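Cups, again

The long table at Prirby has been wiped, and the paper cups are back on it. Readers will recall that in March the Wokelton office drank its way through 625 of them, a figure Þórarinn Kvaran read aloud in the kitchen twice, the second time more slowly.

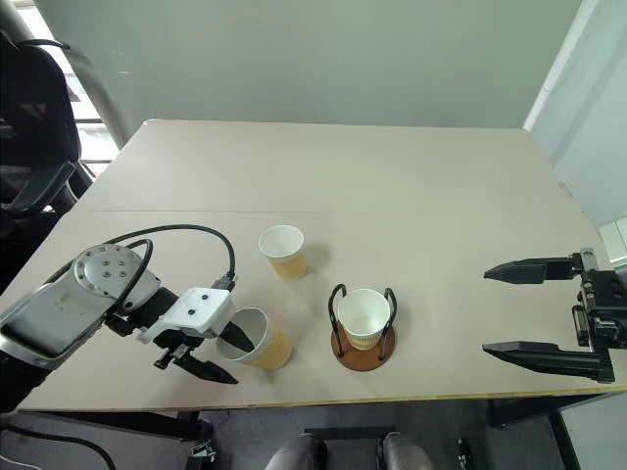
Page last updated: March, 4:40 p.m.

The mustard-yellow pattern stays, despite a spirited campaign by the plain white faction. Cups from Darkley come in sleeves of 40 and go in the left cupboard. Cups found lying on their sides are to be stood up or thrown out – please don't leave them for a colleague with stronger principles.

Clear plastic is for cold drinks only. Aoun has sent two boxes on trial, and someone has already tried tea. 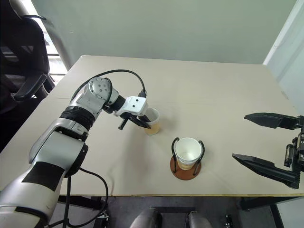

Can I bring my own mug?

Please do. Mugs live on shelf 7, and any left in the sink overnight become the property of whoever washes them.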